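Vuko Hand Retrofit Kit: Tendon Guard and Grip Force Limiter

Replacement part for Vuko left and right hands on legged household units. Supplied by Skirness, Steltville.

Status: in stock. Required for all hands built before the November revision.

Why this kit exists

On early hands the index tendon can ride out of its guide when the finger is extended against a soft surface and then closed under load. The finger stays partly curled and the controller reads it as open. On the next grasp the drive adds force to reach a position it has already passed. Skirness has logged 67 returns with this fault. Most came from cushion and bedding tasks, where contact is gradual and the force sensor gives no clear edge.

The fault does not raise an alarm. Typical signs are pulled stitching, pinch marks in leather, and a pillow that stays in the hand after a release command. If any of these appear, stop the unit and take the hand out of service.

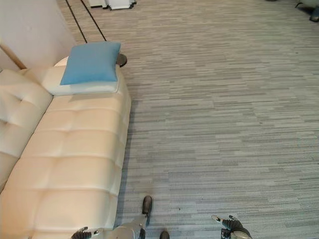 Tendon travel should be checked before the kit is fitted. Command full extension and measure at the fingertip. A finger that stops short by more than 3 mm has a worn guide and needs the full finger assembly, sold separately. The guard will not correct it.

What the kit changes

The tendon guard closes the open side of the guide. The limiter is a small board that fits between the wrist connector and the hand harness. It cuts drive current when finger position and tendon tension disagree for longer than 190 ms. The hand then goes slack and reports a fault – earlier firmware ignores this report, so update the controller first.

Specifications

Fits: Vuko hand, left or right
Added mass: 67 g per hand
Trip delay: 190 ms
Guard service life: 400 hours of handling work
Part number: VK-319

Safety notes

Remove battery power before opening the wrist. Tendons hold tension with the drive off. Do not bypass the limiter to clear repeated trips. Kits from the first Ait Ali production batch have a reversed connector key and must be exchanged before use.

Sold per hand. Fit both sides at the same time.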